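About Pladden Games

Pladden Games publishes tabletop roleplaying games for groups who meet at a kitchen table, start forty minutes late and spend the first half of the evening arguing about what to order. We are two people and a lot of cardboard boxes. Neither of us has ever finished a campaign, and we have made our peace with that.

How we started

Dorothy Marsden ran the same home game for most of her twenties, a long and increasingly damp saga about river smugglers. Geetha Kulkarni joined it halfway through as a customs inspector, arrested the rest of the party in her second session and was invited back anyway. The house rules for that game grew until they filled a binder. The binder grew until it wouldn't close. At some point one of us said the word "publish" out loud, and neither of us will admit to it now.

The binder became Mullen, our first game. We printed 1000 copies, which seemed a modest number until the truck arrived. For most of a year you could not reach Dorothy's washing machine without climbing over a pallet of smugglers. They did sell, in the end, mostly to people who had played one session with somebody else's copy and wanted to check whether the rule about bribing herons was real. It is. Page 40.

What we make

Mullen is still in print, in a second edition with fewer typos and a working index. It's a game of smuggling, weather and owing money to your cousins, for three to five players and a game master with some patience.

Doucette is the short one. It takes 20 minutes to learn and one evening to play, and it's about the staff of a failing grand hotel who must keep a single important guest from noticing anything. No dice, just an ordinary deck of cards. People who claim to hate roleplaying games tend to like it, and we have stopped pointing out to them what they're playing.

Pudar is the big one, and it's coming in May. It is a game about a mountain town where the dead keep their seats on the town council. Geetha has been writing it for longer than she wants printed here. There are rules for debate, rules for avalanches and one very long table of inherited grudges. Playtesters have asked for the table to be shorter. It is now longer.

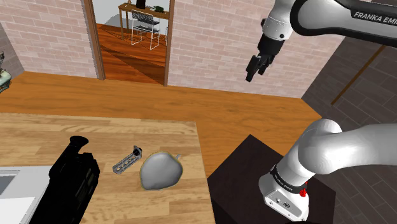

Arm and gripper, base at lower right.

How we work

Dorothy does rules, layout and shipping. Geetha does writing, editing and the emails that need to be polite. We swap jobs when one of us is sulking.

Every game goes out to playtest groups before we let it near a printer. We ask them to play from the written rules with neither of us in the room, a humbling process. The first Doucette playtest came back with a single note, "who is Gerald," and it took us a week to find him in the text. He had been cut two drafts earlier and had gone on drawing a salary in chapter 2.

We hire artists, we pay them before the book goes to print, and they keep their originals. We don't do stretch goals. We tried it once and ended up owing the world a cloth map.

Things people ask us

Can I stream your games? Yes, please. Say the title somewhere near the beginning.

Can I write my own adventures for Mullen and sell them? Yes. The license is one page long and Dorothy wrote it, so it's blunt. Keep our logo off the cover and don't tell people we endorsed it.

Will there be a digital version? Every game we sell comes with a PDF. If you mean an app with animated dice, no, we can barely keep this website up.

Will you read my game? We open for submissions when we have the money to publish something, and we'll announce it in the newsletter. Outside of that we delete attachments unread, to protect all of us.

Do you need playtesters? Nearly always. You'll need a regular group and a willingness to be rude to us in writing. Playtesters get a free copy and their names in the back, spelled however they spelled them on the form.
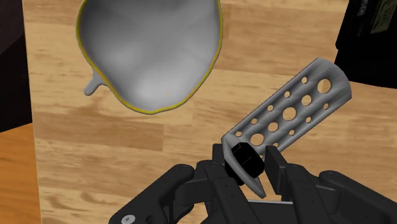 Grey bowl and a perforated utensil on a wooden tabletop.

Where to find us

We sell through this site and through a handful of game stores whose owners have been kinder than they needed to be. Orders go out twice a week. If yours has arrived with a bent corner, write to us and we'll send a new one. Keep the bent copy and give it to the player who never reads the rules.

We go to conventions when they're within a day's drive. Look for the table with the hand-lettered heron sign. Geetha will try to sell you Doucette, Dorothy will try to talk you into running something, and either one of us will happily sign your book in handwriting you'll regret.

Page last updated 2022-02-01, mostly to take out a joke about Gerald.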